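Cuaderno de taller – sección de prendas
21/4/23
Por Efraín Nina

Sigo con el vaquero azul y el cinturón trenzado. Objetivo de la entrada: fijar el orden de operaciones para montar el cinturón en la prenda extendida, antes de que Mbali Pillay cierre la hoja de proceso para Kosbridge.

Material. Vaquero de denim azul medio, algo desgastado, sarga visible, doble pespunte amarillo dorado. Cinturón trenzado marrón con puntera de cuero cosida. La trenza no lleva agujeros: la hebilla entra entre los cordones, en cualquier punto. Eso simplifica el ajuste y complica la medida, porque la trenza cede. Tendida sobre la mesa sin tensión y estirada a mano da dos longitudes distintas. Hay que anotar siempre en qué estado se mide. En la hoja de marzo no se anotó y los valores no sirven.

Ancho de la puntera contra luz de la trabilla: pasa justo. El problema viene detrás, donde la trenza es más gruesa que el cuero y se frena en el borde inferior de la trabilla. Si se empuja, la trenza se abomba y se atasca. Si se tira desde la puntera, se estrecha y pasa. Por tanto, tirar siempre, y tirar en la dirección de la cinturilla. El tirón oblicuo carga la costura de la trabilla por un solo lado.

Orden provisional:
1. Extender el vaquero con la cinturilla hacia el operario. Botón abrochado, cremallera subida.
2. Alisar la cadera desde la costura lateral hacia el centro. No hace falta eliminar todos los pliegues, solo los que levantan la cinturilla.
3. Desenrollar el cinturón y quitarle la torsión. Una trenza girada media vuelta no se aprecia hasta la tercera trabilla.
4. Presentar la puntera en la primera trabilla, cara buena hacia fuera.
5. Tirar hasta que asomen cuatro dedos de trenza y recolocar la tela antes de seguir.
6. Repetir. Comprobar torsión en cada trabilla.

El paso 5 es el que más discutimos. Mbali prefiere recolocar la tela una sola vez, al final. Mi objeción: el denim se arrastra con la trenza, se acumula junto al bolsillo y la trabilla siguiente queda tumbada. Con una correa lisa le daría la razón. 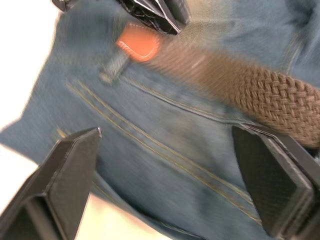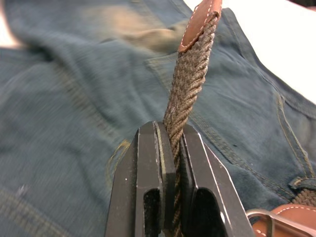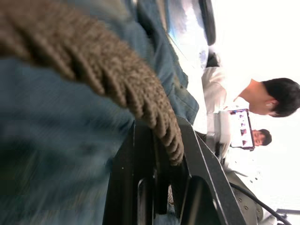
Puntera, trenza y denim, 21 de la serie no asignado todavía.

Sobre el almacenaje. El cinturón venía enrollado muy prieto en la caja de Lurnero y conserva la curva. Propongo guardarlo colgado de la hebilla o, si va en caja, en espiral floja. Doblado por la mitad, no: la trenza queda marcada en el doblez y luego engancha en la trabilla.

Etiquetado: prenda 49, cinturón 56. En el inventario aparecen como un solo artículo y conviene separarlos, ya que el cinturón se usa también con otras prendas.

Pendiente:
– Repetir la medida con peso de 300 g colgado de la puntera y anotar longitud con y sin carga.
– Pedir a Kisthorpe 2 cinturones más del mismo ancho, uno trenzado y uno liso, para comparar el paso por trabilla.
– Preguntar a Mbali si la hoja admite dos variantes del paso 5 o hay que elegir una.
– Revisar con lupa los cordones junto a la puntera. Si alguno se suelta, retirar el cinturón de la serie y no recortarlo.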